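Stamby Cell Set-up Guide
Section 4: Working alongside the two-arm assembly station

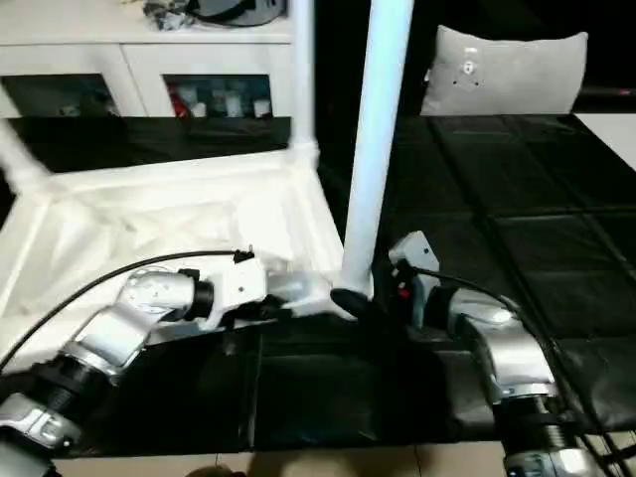
Figure 4-1. Both grippers at the base of a white leg, with the furniture piece on its side on the black platform.

The station takes over the holding and turning that used to need a second person. Operators who built by hand will now load parts, watch the run and check the finished joints. Plan 13 working shifts for the changeover and keep one manual bench open through the end of March.

4.1 Before the run

1. Clear the platform of tools, loose hardware and packing scraps.
2. Lay the piece on its side. Protective wrap may stay on, but keep it away from the points where the arms will grip.
3. Check that each arm cable has enough slack to follow the arm through its full reach.
4. Stand behind the floor line and select the job on the Geda panel.

4.2 Starting

5. Set the speed to 75 percent for the first piece of each shift.
6. Press START. The arms move to the leg and close.
7. Wait for the HOLD message before you step up to the platform.
8. Fit the fasteners by hand, step back and press RESUME.

CAUTION: The arms can move without warning after RESUME. Keep hands and sleeves clear of the platform.

Note: If an arm loses its grip, the job pauses and the panel shows code 300. Reseat the piece - do not pull on the gripper - and go back to step 4.

4.3 Changes to daily duties

Operators sign off each piece under their own name, as before. Lifting is still a two-person task for anything marked HEAVY. The shift lead clears stop codes and enters them in the Rizzi log. Gripper pads are inspected every 2000 cycles, and the operator on duty does the inspection.

For arm calibration, go to Section 5.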